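Robots still slow at clearing the table

Household robots can now do some kitchen chores, but they are not yet ready for a family home. This is the opinion of engineers at Nikunham, who presented their simulated kitchen tests in September 2024.
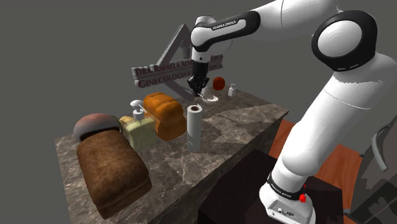

By Padmavathi Chettiar

In the simulation, a Franka Emika arm works at a table with bread, a soap bottle, a paper towel roll and a small white plate. The team ran 400 trials of simple tasks, such as picking up a plate. "A person does this without thinking," said Hema Murthy, who leads the tests. "The robot must think about every centimeter."

The next tests will use a real arm, in a kitchen of 30 square meters.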